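How to Run a Hands-On Gripper Table at Your Open Day

When we opened the Girkalden workshop to visitors last November, the table people lined up for was the simplest one we had. Folks will watch an arm do its thing for a minute or two, but give them a pair of hand-held grippers and one small object and they'll happily stay until you shoo them along! So if you're planning a demonstration of your own, let me walk you through how we set ours up.

Start with a plain, pale tabletop and clear away everything you won't be using. Pick one object with a bit of character, something light with rounded sides and a ridge or two to catch hold of. 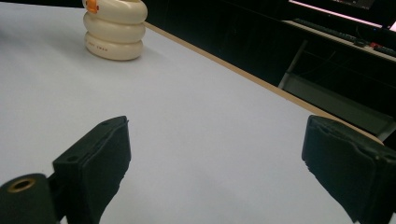 Let your visitor open and close the fingers a few times before going anywhere near the object. It feels odd at first, a little like eating with somebody else's chopsticks, and most people squeeze far too hard. Ask them to come in slowly, close gently, lift a couple of inches and set it back down. Give each person around 8 minutes, and have a second object ready for the kids who finish early (they always do).

Once one hand feels natural, bring in the second gripper. Keep the cables hanging toward the person holding the grippers, and remind them to keep their elbows loose. 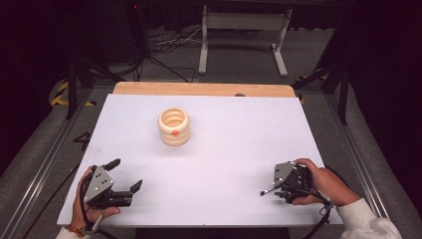 Passing an object from one side to the other is the part everybody wants to try, so save it for last. Have them hold still with the first gripper and do all the moving with the second — two moving hands will chase each other all afternoon. If it drops, just stand it up again and let them have another go.

Leave a few minutes between groups to wipe down the grips and straighten the cables.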